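Budgeting for your first robot arm – the questions I get most

I'm Ewurabena, and I do the equipment planning at Rarell. Ask me anything that isn't covered!

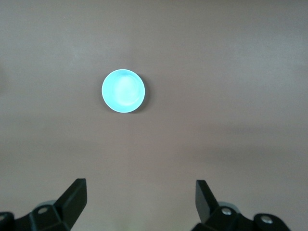

What should I budget for besides the arm itself?
Set money aside for the gripper, mounting hardware, spare fingers, a wrist camera and a table that doesn't wobble. On our last order the extras came to $1036, and I'd only planned for $657 (oops).

Can I buy a used arm?
Sure, I've done it twice. Get the controller and the cables in the same deal, and ask for a video of every joint moving before you pay.

Flalis or Karpenko grippers?
We run both. Flalis fingers are easier to swap – four screws and you're back to work – but Karpenko ships faster. A spare pair of fingers cost us $142 last time, so I order two pairs at once now.

How long does setup take?
Plan on two weeks, plus a few days if your software person is on vacation. Ours was, all of July!

Who do I talk to about a quote?
Adi Pelupessy handles anything over $2000. Smaller stuff comes to me.

Last updated November 9, 2024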